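**Call for participants: table setting and clearing sessions, Cillstead site**

Posted Thursday, December 24, 2020. Reference 437.

Clumcombe is recruiting adults to take part in timed table setting and clearing sessions. The work supports a written standard for place settings in shared dining rooms, to be used by kitchens that serve several sittings a day with changing staff. Sessions are held at the Cillstead site and start in April.

**What participants do**

Each participant attends two sessions of three hours, on separate days. A session consists of short tasks at a table. Tasks include stacking and unstacking dishes, placing utensils, passing utensils to a second person, and clearing a used setting into bins. Each task is first done from a printed card and then from memory. The cards use words only; there are no diagrams.

Between tasks, participants fill in a one-page form. It asks where each item was put, in what order, and which step on the card was unclear. The forms matter as much as the times. Entries such as "fine" or "no problem" can't be used, and participants who prefer to give their answers aloud may do so. 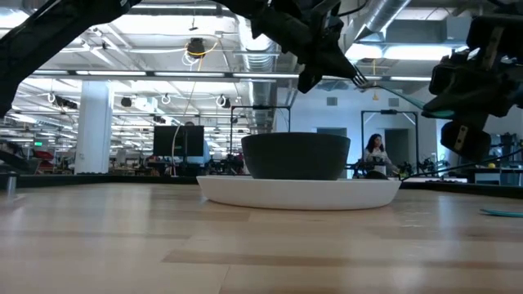

Place settings in the sessions are built from the plate up. The plate goes down first and is not moved again until clearing. The bowl goes on top of it, and the card asks for an even margin. A dark bowl on a wide white plate makes that easy to judge, as the white shows on both sides and a bowl set too far over is noticed at once. Utensils come last. Silver forks and teal utensils are handled in the same task, often above the bowl, and participants are asked to keep them clear of the bowl's rim until the card says to put them down. A light wood tabletop is used for the setting tasks. Its grain lines run lengthwise, and participants should not use them as a guide for alignment, because the final standard has to work on plain tables too.

Clearing follows the reverse order unless the card states otherwise. Four of the cards do.

**Who can apply**

- Age 18 or over on the day of the first session
- Able to stand for up to 40 minutes at a time, or to work seated (a lower table can be set up on request)
- Able to read short instructions in English
- Available for both sessions within the same two weeks

No experience in catering is needed. We are looking for a mix of people who have worked in food service and people who have not. Please state which applies to you. Left-handed applicants are especially welcome, as the first group was almost entirely right-handed and the cards on utensil placement reflect this.

People who took part in the Kokus tray study may apply. People who helped write the Antwi card set may not.

**Conditions**

Participants are paid $14 per hour, including time spent on forms and the opening briefing. Payment is made after the second session. A participant who attends only the first is paid for that session at the end of the month. Breakages are not charged.

Long sleeves must be rolled above the wrist. Rings and bracelets should be left at home or placed in a locker. Flat, closed shoes are required. Drinking water is provided; food is not allowed at the tables, and all tasks are done with empty dishes.

Task times and forms are stored under a participant number. Names are kept separately and are removed when payment has cleared. Participants may withdraw at any point, and their forms will be destroyed if they ask for this within 14 days of the last session.

**How to apply**

Send a short letter to Ineke Postma, Dining Standards, Clumcombe, P.O. Box 1185, Cillstead. Include:

- your name and a daytime phone number
- the hand you write with
- any food service work, with length of time
- days you can't attend in April
- whether you need a seated table

Quote reference 437 on the envelope. Questions about access to the building or the session times go to Joris Van Leeuwen at the same address. Applicants will be told by letter whether they have a place, and the letter will give both session dates.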